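Bowl glaze notes, April, afternoon
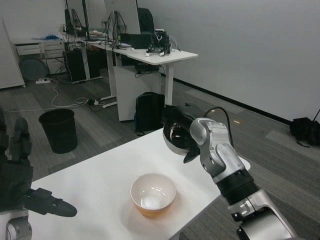
White bowl on the table, black-lined bowl tipped on its side.

Picking up from where Zorica left off. The question is still which of the two bowls we keep for the table setting work. Plellar want an answer before they order the rest of the set, and the order is 183 pieces, so I would like to be sure.

White bowl first. Glaze is glossy inside and it throws back whatever colour is near it. Rim feels even all the way round. I ran a fingernail over the foot and found one rough patch, small, will take a bit of fine paper to it. Sits flat on the white table with no rock.

Black-lined bowl, white rim. The inside is very reflective, more than I expected from the Skestance sample card. Water marks show up badly on it. I dried it with the blue cloth and then with paper towel and the paper left lint. Amra says to use the old cotton tea towels, second drawer in the kitchen. Tried one, better.

Weights: did them twice on the kitchen scale and got a 5 g difference between readings on the same bowl, so the scale needs a new battery or a new scale. Not writing the numbers down until that is sorted.

Stacking: white inside black is fine. Black inside white catches before it seats – you can hear it. Twelve cycles of in and out and there was a faint grey line on the white glaze. Came off with baking soda paste, nearly all of it. Damir thinks it is metal from the cutlery tray and has nothing to do with stacking. Could be. Will repeat with bowls that have not been near the cutlery.

Pouring: dry rice out of both, slow tilt. The white one lets go in a clump. The black one runs more evenly but some grains hang up just under the rim. Same thing with lentils, less of it. Haven't tried oats.

To do
– fine paper on the foot of the white bowl
– scale battery
– ask Mirjana if Gundthorpe still have the matte lining in this size
– more tea towels
– sweep up rice, it got as far as the baseboard

Leaning towards white for everyday use. Arben prefers the black.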